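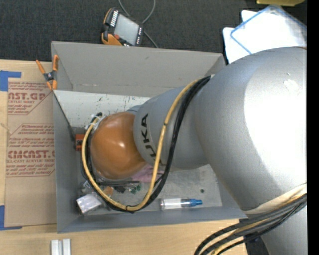

Introduction to Stock and Stores, week 2: where do you put things?

Notes to go with the session, 03/11/2024

Right, these are my notes tidied up a bit, with the bits I rushed through at the end put back in. If you missed the session you should be able to follow along, though you'll want the Barninside sheet next to you for the second half. It's on the shared drive, same folder as last week.

Last week was all about what comes through the door: delivery notes, checking goods in, what to do when the paperwork and the pallet disagree. This week we follow the goods one step further. They've been checked, they're sitting in the goods-in area, and somebody has to decide where they live. The posh name for this is slotting. I'll mostly say "putting things somewhere sensible".

Fixed places and floating places

There are two basic ways of doing it, and nearly every store I've worked in used a muddle of both.

With fixed locations, every product has its own home. Tea bags live in bay 4, shelf B, and if there aren't any tea bags then bay 4, shelf B sits empty until there are. It's easy to learn. A new starter can be finding things by the end of their first shift, and if your computer falls over you can carry on from memory. The trouble is all that empty space. You have to leave room for the most you'll ever hold of each item, and you hardly ever hold the most of everything at once.

With floating locations (some books say random or chaotic storage, which always gets a laugh) you put the goods in any free slot that fits and record where you put them. You get far more into the same building. But you are now completely dependent on the record. If someone puts a box in 12C and types 12D, that box has vanished as far as the system is concerned, and you may not see it again until the stocktake.

The muddle I mentioned is usually fixed places at the front for picking and floating places at the back or up high for reserve. The picker always goes to the same slot, and somebody tops it up from the reserve when it runs low. I think it's the one you'll meet most.

A question came up about whether one is "better". It depends on the range. A village hardware shop with the same stock year in, year out would be daft to go floating. A firm selling Christmas decorations one month and paddling pools the next would be daft not to.

Fast, middling and slow

You'll remember the ABC idea from the reading. Sort your products by how often they get picked. A small group at the top does most of the work (A), there's a middle lot (B), and then a very long tail of things that hardly move (C). The A items go nearest the packing bench and between knee and shoulder height. C items go up top, down low, or round the corner.

Please note I said how often they get PICKED. I bang on about this every year. Three different rankings get mixed up:

By value: what share of the money is tied up in it.
By quantity sold: how many single units go out.
By picks: how many separate trips someone makes to that slot.

For slotting you want the last one. A screw that sells in thousands but goes out in two big boxes a month is a slow item, for our purposes. A light bulb that goes out one at a time, twenty times a day, is a fast one. Value matters for other decisions, like how often to count and what to lock up, and we'll get to that when we do stocktaking.

The Barninside sheet

Barninside is our practice warehouse. You'll be thoroughly sick of it by March. It sells household and garden bits by post. For this exercise the sheet covers one month:

Product lines held: 496
Order lines picked in the month: 2315
Product lines with no picks at all: 237

Take a moment over that last figure. 237 out of 496 is just under 48 per cent, so very nearly half the range didn't move in a whole month. Now, don't go and throw it all in a skip! One month is one month, and half of it could be hosepipe fittings waiting for spring. But none of it should be sitting in the good spots by the bench, and on the current layout a fair bit of it is.

Take the dead lines out and you have 259 products sharing 2315 picks, so a shade under nine picks each on average. The average is a bit of a fib, as averages are. Sort the sheet by the picks column and look at how steeply it drops. I'd like you to draw that as a graph by hand, on squared paper if you've got it, before you let the spreadsheet do it. You notice more.

Then decide where you'd draw the line between A and B, and between B and C. The textbook says 80 per cent of picks for A. I don't mind if you go somewhere else, as long as you can tell me why. Sometimes there's an obvious step in the graph and it's silly to ignore it for the sake of a round number.

Things that spoil a nice layout

Once you've got your ranking, you'd think you could just fill up the shelves from the bench outwards. I tried exactly that in my first proper job and had to undo most of it. Some of what got in the way:

Weight. Heavy goods go at waist height or below, however slow they are. A slow-moving paving slab on the top shelf is still a paving slab on the top shelf.

Smell and leaks. Keep bleach away from bird seed. Liquids go under dry goods, never above.

Lookalikes. If two products differ only by size or shade, put something quite different between them. Brackets in 50 and 75 millimetres, side by side, will be mixed up within a week. It feels untidy to split up a family of products but your error rate will thank you.

Things bought together. If half the people who order the paint tray also order the roller, it makes sense to put them near each other. (Near, remember. They aren't lookalikes so next door is fine.)

Queues. Put all the A items in one short aisle and you get four people with trolleys trying to stand in the same spot. In a big place you spread them over two or three aisles on purpose.

Rules from outside. Aerosols, batteries, anything flammable. You don't get to be clever with these, you look up the rule and follow it.

Labelling

Quick section, we ran out of time. A location code should read from big to small: aisle, bay, level, position. So 03-12-B-2 is aisle three, bay twelve, level B, second position. Level A is the bottom one. Why the bottom? If you add another shelf on top later, you don't have to relabel everything underneath.

Mix letters and numbers so people can't swap them round by accident. Leave out the letters I and O. Put the label on the beam, and if it's for a higher level use an arrow, because a label four metres up is no use to someone standing on the floor.

Check digits: a couple of you asked. It's an extra number printed at the location that isn't on the pick list. The picker reads it back or keys it in, and that shows they're standing in the right place. More on this when we do picking.

When to move things

A layout goes off, like milk but slower. What was fast in spring is slow by autumn. You don't want to be re-slotting the whole building every week either, as every move costs time and is another chance to lose something. My own habit was to run the ranking monthly, look only at the top and bottom of each group, and move the worst ten. Small and often. Then one bigger shuffle a year in the quiet spell.

To do before next time

1. Finish the A, B and C split for Barninside and bring your graph.
2. Mark up the blank floor plan with where each group goes. Pencil, please, you'll change your mind.
3. Find at least three products on the sheet where you'd break your own ranking, and write a line on each saying why.
4. Read the chapter on picking routes. The part on zone picking can wait.

If the spreadsheet won't open, there's a plain version in the same folder with the colours stripped out. Columns D and E are the wrong way round in that one. I'll fix it when I get a minute.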